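Chapter 13
Sorting Small Things Before They Are Packed

In the last chapter we looked at the suitcase itself: its size, its weight when it is empty, and how the two halves should be filled. Now we come to the step that many people leave out. Before anything goes into the suitcase, the small things must be brought to one place and divided into groups. In this book we call that place the sorting table.

A sorting table can be any table which is free for one hour. A dining table is very good, a desk is acceptable, a bed is the worst choice. On a bed the small things roll together and disappear in the blanket, and the traveler begins again from the start. Delyth Nicholas, who taught housekeeping for many years and whose notes are used often in this book, wrote that "the table shows you what you own, and the bed hides it." We will return to her notes in section 13.4.

After reading this chapter you should be able to:
choose a container for soft items and a container for hard items
explain the difference between a "flat" fold and a "gathered" fold
decide which items stay outside the suitcase until the morning of departure
write a short packing list for a journey of two or three nights

13.1 The open box

The most useful tool for sorting costs nothing. It is a shallow cardboard box without a lid, for example the lower part of a box in which something was delivered. The sides should be low, so that the hand goes in and out easily and the eye sees everything inside. It does not matter if the edge is torn or not quite straight. The box will not travel. It only holds one group of things together while you decide about them.
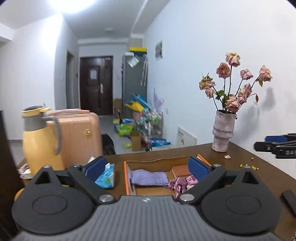
Soft things go into the box first. A fuzzy cloth keeps its shape when it is folded, so it can lie on one side and take a fixed amount of space. Satin behaves in another way. It is smooth, it slides, and a neat fold opens again as soon as you let it go. For this reason many people simply gather it and twist it a little, and this is a correct method for a short trip – the creases in most satin will fall out on a hanger overnight. Flat, stiff items can stand or lie at the back, where the soft ones do not cover them completely.

13.2 What stays outside the box

Some things should be near the box but not in it. Tissues are needed on the way, and so they belong in the coat pocket or the hand luggage. A charging cable is needed until the last evening. Coil it loosely and keep it at the edge of the table, next to its plug, because a cable that is packed too early will be taken out again and then forgotten in the wall.

A thermos jug is a special case. It is tall, it is hard, and it wastes much space in a small suitcase. Ask yourself if you will truly use it at the place where you are going. If the answer is yes, fill the inside with rolled socks, but only when it is fully dry.

Exercise 1. Choose a table in your home and clear it. Put on it all the small things you would take for two nights in February. Sort them into soft, hard and "needed until morning." Write down which group is the largest, and keep your paper for section 13.3.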